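Pads, pivots and a better log

I said in November that I would write up how I look after the two hand-held grippers, and then I didn't. This is the routine as it stands now.

The pair came to me through Orla Lenihan, who runs the Pisum project. I do the recording at home, and she sends a task list every couple of weeks. Most of it is picking up and putting down: cups, bottles, small things on a table. The tools are simple enough that you can do all the upkeep with a hex key, a soft brush and a cloth.

I start with the finger pads. They are blue, and dust shows on them quickly. I wipe both sides with a damp cloth and let them dry before the first grasp. If a pad has a shiny patch in the middle it goes on the list for replacement. I used to swap one pad at a time. Jingyi Zheng told me to change them as a pair, and the grip has been more even that way.

Next are the pivot bolts on the linkage arms. I open and close the fingers slowly by hand and feel for play. A loose bolt gives a small click near the end of the travel. I tighten until the click goes away and then stop. In my first month I went too far and the left gripper got stiff, and I spent an evening backing everything off again.
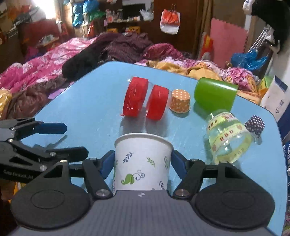
After that I do a squeeze test with a paper cup. Paper is good for this, as it dents if the two fingers don't arrive together. I close on the cup just enough to hold it upright, lift it, hold for a slow count of five and set it down. If it leans, I go back to the bolts. If it slides, I go back to the pads. Then the same with the other gripper.

The log is a plain spreadsheet. The left gripper is at 313 sessions and the right is at 300, the difference being the time the right one was with Guoqing Deng for a new bolt. The first pair of pads on the left lasted 89 sessions and the second lasted 138. I think the second did better only because I had started cleaning them properly.

Two things I still want to sort out. One is storage. They live in a shoebox at the moment and the arms catch on each other when I take them out. Idun Engebretsen uses a drawer with foam cut to shape, and I have the foam but haven't cut it. The other is thread locker. Njål Vik uses a drop of the weak kind on every pivot and hasn't had to tighten since. I'm going to try it on the right gripper first and leave the left as it is, so I can compare.

If you have done the thread locker thing and regretted it, leave a comment before the weekend.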